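4.2 Prise en main du kit Durar

Le kit Durar nous est arrivé prêt à monter, avec sa dînette, et nous avouons y avoir pris un certain plaisir.
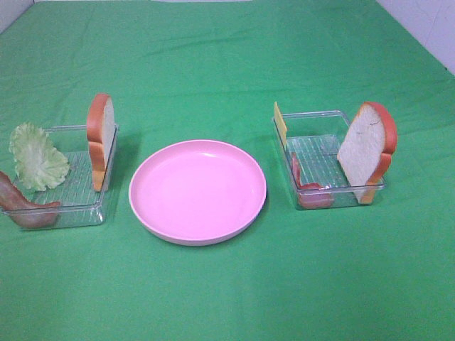 Que demande-t-on au système ? De composer un sandwich sur l'assiette rose, à partir des bacs transparents.

La laitue reste le morceau délicat — souple, froncée, il faut la pincer par un bord.

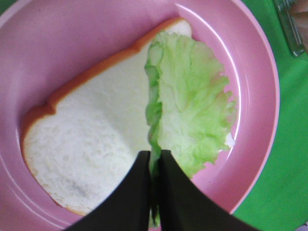 4.3 Travail à deux bras

Ciarán Hennessy tenait beaucoup à ce volet, et nous l'en remercions : 63 essais y sont consacrés.

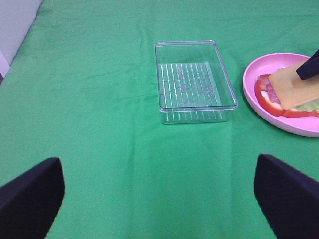

Figure 3. Un doigt noir sur la tranche de fromage.

Le pain se présente debout dans chaque bac.

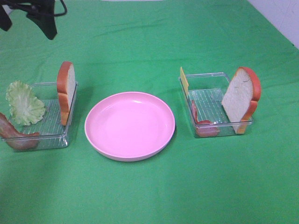
4.4 Avis sur l'offre

Pour un petit laboratoire comme le nôtre, le kit nous paraît bien pensé, même si la notice mériterait quelques pages de plus.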